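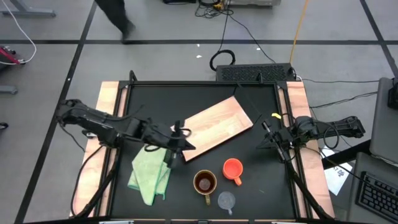 Written up fast, Mon 27 January, from a call and some scribbles. The person I spoke to runs the two-arm table at Girnell and asked to be left out by name. Fine by me. Quotes are as near as I could get them down.

First question was the obvious one. What happened in December?

"The left arm didn't stop when it was told to. That's the short version. We were doing the tidy-up task, towel and mugs, same as every day. I hit pause. Right arm froze. Left arm carried on with its move, came down on the board and kept pushing."

For how long?

"Eleven seconds. It's in the log. Feels like a lot longer when you're stood there."

Anyone hurt? No. A mug got shoved off the front of the table and smashed. Coffee on the floor tiles. The gripper bent one finger and the wrist motor got hot enough to smell. They pulled the plug in the end, the actual plug, out of the wall.

I asked why not the stop button. Long pause.

"Because the stop button went through the same software. You press it, it sends a message, the message goes to both arms. If one arm isn't listening you've got half a stop button. We knew that on paper. It was in the Warrier handbook that came with the controller, page whatever. Cut the power, don't send a message. We'd read it and then we'd wired it the easy way."

So was it the software? Partly. The fault itself was a cable. Left arm, data lead, where it runs down the side of the table. It had been bending at the same spot every time the arm reached across for the towel, and the wires inside had started to go. Looked perfect from outside.

"It had done 3000 cycles on that lead. Wurden, who built the arms for us, say to swap it well before then. Nobody was keeping count. I was meant to be, if we're being strict."

And when the lead dropped out the arm should have stopped by itself?

"Should have. There's a setting for it, a timeout. No message for so long, arm holds still. It was switched off. Someone turned it off in the autumn as it kept tripping during long recordings and then it never got turned back on. No note. I went back through 854 recordings to find when it changed and the setting isn't even saved in them. So I can't tell you who and I've stopped asking."

Did it show up before? Small signs, yes. The left arm had been stuttering. A little hitch halfway to the towel, then on it went. People put it down to Vimby, the program they drive it with, which had been updated the same week. Easy thing to blame.

"There were 11 hitches logged in the week before. Eleven! Each one somebody typed 'glitch' and carried on. I typed it for some of them myself."

On what's changed. Got this as a list more or less, so here it is:

- stop button now cuts power to both arms, no software in between
- timeout back on, and the setting gets saved with every recording
- new data leads both sides, with a looser loop at the bend
- any hitch at all, you stop and write down which arm
- no hands over the table while the arms are live, not even to straighten the towel

That last one got some moaning apparently. The towel never lands how you want it and everyone's used to reaching in.

"I get it. You're nudging a mug over, takes a second. But if the arm had gone during a reset, that's your wrist between the gripper and the board. I keep thinking about that more than the mug."

One downside to the new button. With the power cut the arms go limp, and whatever they're holding comes down with them. They've had one cup dropped in testing.

"I'll take a dropped cup. We did talk about brakes. There's no money for brakes this year, I've asked, I'll ask again."

Are they back to full days?

"Mornings only for now. Left arm still gets checked befor every run, you wiggle the lead and watch the screen. Bit daft looking. It's found one bad plug already, on the right side, so."

Had to go at that point, they had a session starting. I've asked for the log of the eleven seconds and will add it underneath if it comes thruogh.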